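印刷の基礎 第四回 配布資料
灰色はどのように紙の上に作られるか

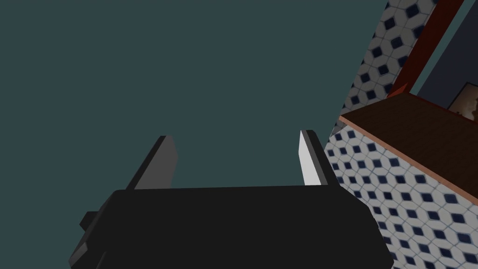 今回の授業では、黒インキ一色だけを使う印刷で、明るさの段階をどのように作るかを勉強します。前回は活字と線画を扱いましたので、インキが「ある」場所と「ない」場所の二つだけを考えれば十分でした。しかし絵や写真には、その間の灰色があります。特に難しいのは、いちばん暗い部分の中の小さな差です。図の中央下にある黒い本体を見てください。面にはほとんど陰影がなく、左右の下のほうの斜めの縁にだけ、少し明るい灰色がかすかに見えます。この差が紙の上で失われると、縁と面の区別がなくなり、台形に近い輪郭だけが残ります。今日の内容の半分は、このような暗い部分の差をどうすれば守ることができるか、という問題に関係しています。

1. 用語の確認

はじめに、この資料で使う言葉を決めておきます。教科書によって言い方が少し違いますので、試験の答案ではこの資料の言葉を使ってください。

網点(あみてん):灰色に見せるために紙に印刷する小さな点。
網点面積率:ある範囲の中で、網点がおおっている面積の割合。0%は紙の白、100%はベタです。
ベタ:すき間なくインキがのっている部分。
線数:1インチの中に網点の列がいくつあるか。単位は線、または lpi と書きます。
解像度:製版の機械が1インチの中にいくつの小さな点を書けるか。単位は dpi です。
シャドウ、中間調、ハイライト:それぞれ暗い部分、中ぐらいの部分、明るい部分。

線数と解像度は、学生がいちばんよく混同する二つの言葉です。線数は、目に見える網点の細かさを表します。解像度は、その網点を一つ作るために使う、もっと小さな点の細かさを表します。網点は、小さな点の集まりだと考えるとわかりやすいと思います。

2. なぜ薄いインキを使わないのか

水彩画では、絵の具に水をたくさん入れると薄い色になります。それでは印刷でも薄いインキを使えばいいのではないか、という質問が毎年あります。これはよい質問です。

オフセット印刷や凸版印刷では、版の上のインキの厚さを場所ごとに大きく変えることができません。版のある場所にはインキがつき、別の場所にはつきません。そのため、インキの濃さは同じままで、点の大きさや点の数を変えます。離れて見ると、人間の目は細かい点と紙の白を分けて見ることができなくなり、二つが混ざった灰色として感じます。

例外もあります。グラビア印刷では、版に小さなくぼみがあり、くぼみの深さを変えることでインキの量を変えることができます。この方法は第七回で扱いますので、今日は名前だけ覚えておいてください。また、灰色のインキを別に作り、黒と二色で印刷する方法もあります。これはダブルトーンと呼ばれ、写真集などで使われます。費用は高くなりますが、中間調がなめらかになります。

3. 網点の二つの種類

網点の作り方は、大きく二つに分けられます。

3.1 AMスクリーン
点の間隔は一定で、点の大きさが変わります。明るい部分では小さい点が並び、暗い部分では点が大きくなって隣の点とつながります。50%を過ぎると、黒い点を見るよりも、黒の中に残った白い点を見るほうが自然になります。シャドウの灰色というのは、実は小さな白い穴の大きさで決まるのです。この考え方は、あとで出てくる「つぶれ」を理解するために必要です。

AMスクリーンには角度があります。一色の印刷では、45度にすることが多いです。人間の目は縦と横の並びに敏感ですが、斜めの並びにはそれほど敏感ではないからです。

3.2 FMスクリーン
点の大きさは一定で、点の数が変わります。点の並び方は不規則です。細かい模様の布などを印刷するときに、モアレと呼ばれるしま模様が出にくいという長所があります。短所は、点が小さいので紙や機械の状態の影響を受けやすいこと、そして平らな灰色の面がざらざらして見える場合があることです。

どちらがよいかは、印刷するものによって決めます。平らな灰色の広い面が多いものにはAM、細かい質感が多いものにはFM、というのが一つの目安ですが、工場の経験によって反対の選択をすることもあります。

4. 線数と階調の数

網点の間隔は、25.4ミリを線数で割ると計算できます。150線なら、25.4÷150で、0.169ミリになります。

次に、一つの網点で何段階の灰色を作ることができるかを計算します。解像度を線数で割り、その答えを二乗し、最後に1を足します。1を足すのは、小さな点が一つもない状態、つまり白を数えるためです。

例1 解像度2400dpi、線数150線
2400÷150=16
16×16+1=257段階

例2 解像度2400dpi、線数200線
2400÷200=12
12×12+1=145段階

線数を高くすると網点は見えにくくなりますが、作ることのできる段階は少なくなります。これは計算の上での話です。実際の製版ソフトでは、いくつかの網点をまとめて計算し、少ない段階を補うことができます。それでも、線数と段階がお互いに関係しているということは、基本として知っておかなければなりません。

新聞の用紙では低い線数を使い、塗工紙(表面に白い顔料をぬった紙)では高い線数を使います。理由は次の節で説明します。

5. 紙とドットゲイン

印刷された網点は、データの網点よりも大きくなります。この現象をドットゲインと言います。原因は二つあります。

一つ目は機械的な原因です。版からブランケットへ、ブランケットから紙へとインキが移るときに、圧力でインキが広がります。紙がインキを吸って、横に広がることもあります。

二つ目は光学的な原因です。紙に入った光は紙の中で散らばり、一部は網点の下で吸収されて外に出てきません。そのため、網点の周りが少し暗く見えます。インキがまったく広がらなくても、この原因によるゲインは残ります。

ドットゲインは中間調でいちばん大きくなります。網点の周りの長さの合計が、中間調で長くなるからです。0%と100%では、広がる点がないか、または広がる場所がないので、ゲインはありません。

シャドウでは、ゲインの数字そのものは中間調より小さいのに、結果は深刻です。白い穴がもともと小さいので、少し狭くなるだけで完全にふさがってしまいます。これが「つぶれ」です。たとえばデータで95%と98%の差があっても、吸収の強い紙では両方ともベタと同じに見えるかもしれません。

授業で見せる見本帳には、二種類の紙に同じ版で印刷したページがあります。見本の番号465はGedthorpeの非塗工紙、番号732はSkonduraという名前の塗工紙です。どちらもTiwari印刷所で、Imoの黒インキを使って印刷しました。465のほうは表面がやわらかく、手でさわった感じはとてもよいのですが、シャドウの段階の最後の三つが一つに見えます。732では、その三つを分けて見ることができます。紙の値段や好みだけで選ぶと、このような問題に印刷のあとで気がつくことになります。

6. 濃度を測る

目で見るだけでは、二人の意見が合わないことがあります。そこで濃度計を使います。反射濃度は、次の式で決められています。

D=log10(1÷R)

Rは反射率です。反射率が10%(0.1)なら濃度は1.0、反射率が1%(0.01)なら濃度は2.0になります。濃度は対数ですから、1.0と2.0の差は「二倍暗い」という意味ではありません。反射する光が十分の一になるという意味です。答案でこの点を間違える人が多いので、注意してください。

濃度から網点面積率を計算するときは、マレー・デービスの式を使います。紙の濃度を0に合わせておきます。

a=(1−10^(−Dt))÷(1−10^(−Ds))

Dtは網点の部分の濃度、Dsはベタの濃度です。

例3 Dsが1.50、Dtが0.50のとき
分子は 1−0.316=0.684
分母は 1−0.032=0.968
a=0.684÷0.968=0.71

答えは71%です。もとのデータが50%だった場合、ドットゲインは21ポイントになります。「21%大きくなった」と書かずに、「21ポイント」と書いてください。50%の21%は10.5%ですから、意味が違ってしまいます。

この式で計算した面積率には、光学的な原因も入っています。ですから、顕微鏡で測った網点の大きさとは一致しません。どちらかの測定が間違っているのではなく、測っているものが違います。

測るときの注意を書いておきます。
・測定の前に、必ず紙の白で0に合わせる。
・見本の下に、決められた黒い裏当てを置く。下に別の印刷物があると値が変わる。
・インキが乾く前と乾いた後では値が違うので、どちらで測ったかを記録する。
・同じ場所を三回測り、平均を書く。

7. トーンカーブによる補正

ドットゲインの大きさが前もってわかっていれば、データのほうを先に明るくしておくことができます。例3の条件では、印刷で50%がほしい場合に、データの値を50%より小さくします。どのくらい小さくするかは、テスト印刷の測定からグラフを書いて読みとります。横軸にデータの値、縦軸に測定した値をとり、縦軸の50%から横に線を引いて、曲線と交わったところの横軸の値を読みます。

ただし、全体を同じだけ明るくすることはよい方法ではありません。ハイライトでは小さい点が消えてしまい、紙の白との境目がはっきり見えてしまいます。曲線の形を中間調で大きく、両方の端で小さく直すのが基本です。

シャドウについては、もう一つの考え方があります。もとの画像の中で、意味のあるいちばん暗い灰色を探し、それがつぶれない値になるように範囲を縮めるのです。たとえば、95%より暗いところで差が見えなくなる紙なら、差を残したい灰色を95%以下に置きます。本当の黒でよい場所は100%のままにします。こうすると、全体の印象をあまり弱くせずに、暗い面の中の縁や角を残すことができます。反対に、暗い部分に見せたいものが何もない画像では、この処理をする必要はありません。かえって眠い印象の印刷物になります。

細い文字や線が画像の中に入っているときは、文字を画像から分けてください。100%の黒の文字には網点が必要ありませんが、90%の灰色の文字は網点になり、縁がぎざぎざに見えます。小さい文字を灰色にするデザインは画面ではきれいですが、紙では読みにくくなることがあります。

8. 練習問題について

提出は九月の最後の授業です。紙で出してください。計算の途中の式も書いてください。答えだけのものは点を半分にします。

問題一 解像度2400dpi、線数120線のとき、網点の間隔と階調の数を計算してください。
問題二 Dsが1.30、Dtが0.40のときの網点面積率を計算してください。データが40%だった場合のドットゲインも書いてください。
問題三 見本帳の番号627と784を比べて、シャドウの違いを二百字以内で説明してください。濃度計の値を少なくとも二つ使ってください。
問題四 自分の持っている本の中から、黒一色で印刷された写真を一つ選び、AMスクリーンかFMスクリーンかをルーペで調べてください。そのように判断した理由も書いてください。

見本帳は資料室の中で見ることができますが、外に持ち出すことはできません。網点の部分に指でさわると濃度の値が変わりますので、ページの端を持ってください。濃度計は二台しかないため、使ったあとはすぐに棚に戻してください。

次回は二色印刷と見当合わせです。第一回で配った紙の目の資料も持ってきてください。

関連資料
・第一回 紙の種類と紙の目
・第二回 インキの成分と乾き方
・第三回 活字、線画、ベタの印刷
・第五回 二色印刷と見当合わせ
・第七回 グラビア印刷の仕組み
・付録 濃度計の使い方と記録用紙

「印刷の基礎」授業資料 無断転載はご遠慮ください | お問い合わせ | ページの先頭へ戻る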